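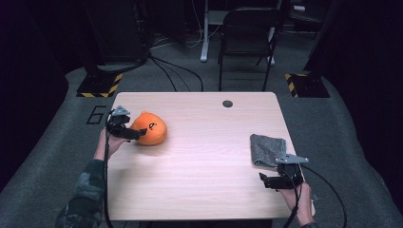 4. What people did when the siren went

4.1 The first hour

I'll start with the thing that surprised me most, which was how few people in Gernstead treated the siren as news. The fertiliser store at the Dunar yard had been burning for a while by then, the smoke was plain to see from the ring road, and most of the people I spoke to had already made up their minds about it. Some had packed a bag. Others had put the kettle on. When the siren finally sounded, it mainly told them that the council had caught up.

I did 82 interviews for this part of the study, nearly all of them in kitchens or on doorsteps, and I asked everyone the same opening question: what were you doing when you first knew something was wrong? I had expected the siren to come up early in most of the answers. It hardly did. People talked about a smell like struck matches, a neighbour's dog, a son ringing from work, a row of cars all turning round at the level crossing. Several had to be asked directly whether they had heard the siren at all, and a few of those who lived closest to it weren't sure.

The official account (the incident report described in Section 2) puts the evacuation order at the centre of things. It says the order went out to 4,000 homes on the north side of the river, and that people then left. I don't think this is wrong exactly, but it flattens a messy hour into one step. My interviews suggest at least two waves. The first was made up of people with a car, somewhere to go and a clear view of the smoke, and they went before anybody told them to. The second wave waited for the order and then waited a good bit longer, and it's the second wave I want to spend time on.

4.2 Waiting for someone in a uniform

The commonest reason people gave for staying put was that they wanted to hear it from a person. A text message could be a mistake. The siren is tested every May, and more than one household assumed it was a late test. A firefighter on the path, though, was something else. "I'd have gone in my slippers if one of them had knocked," one woman told me, and I heard versions of that up and down Morley Road.

The trouble is that there weren't enough people to do the knocking. The brigade log, which I was allowed to read but not copy, has 919 entries for the whole incident, and only a handful in the first hour have anything to do with residents. The crews were dealing with the fire, as you'd hope. Door knocking fell to the police and, later on, to a few soldiers from the Sandhu barracks, who were sent to close the roads and ended up giving directions because everyone kept asking them.

I found this last bit really interesting! The soldiers had no part in the written plan. They hadn't been briefed on the rest centres, and two of the people I interviewed were sent to a school that wasn't open. Even so, they were remembered more warmly than anyone else that night. When I asked why, the answers were about being looked at and spoken to calmly. Whether the directions were any good barely came into it. I would be careful about drawing too much from this, as people who had a bad time with the road closures may well have been less keen to talk to me.

4.3 Who counted as told

There is a definition problem here that I didn't spot until I was halfway through coding the interviews. The council counts a household as told once a message has been sent to a number registered at that address. By that measure the warning was a great success. But 2,000 of the registered numbers were landlines, and the system played a recorded voice down them — fine if you were in and picked up, not much use if you were out in the road looking at the sky.

I settled on a stricter test. I counted someone as told only if they could give me, in their own words, both what was happening and what they were supposed to do. Plenty of people had the first half. They knew there was a fire at Dunar and they knew it was a bad one. The second half was much patchier, and it got patchier the further I went from the main roads. On the Morley estate, people were quite sure they should shut their windows, and almost as sure that this meant they should stay indoors. The window advice had gone out first, on local radio, and the order to leave never quite pushed it aside.

The council's map of message delivery (Figure 4, in the appendix) should be read with this in mind. It shows where messages were sent. It can't show where they landed in any useful sense, and I'd ask readers not to lay my interview findings over it street by street, tempting as that is. I tried it myself and the result looked far more certain than it had any right to.

One more caution before I move on to the rest centres. All of these accounts were collected after the blame had started going round, and several people had plainly been arguing about it with their families for weeks. I have kept remarks about whose fault the fire was out of the coding altogether, and they are dealt with separately in Section 6.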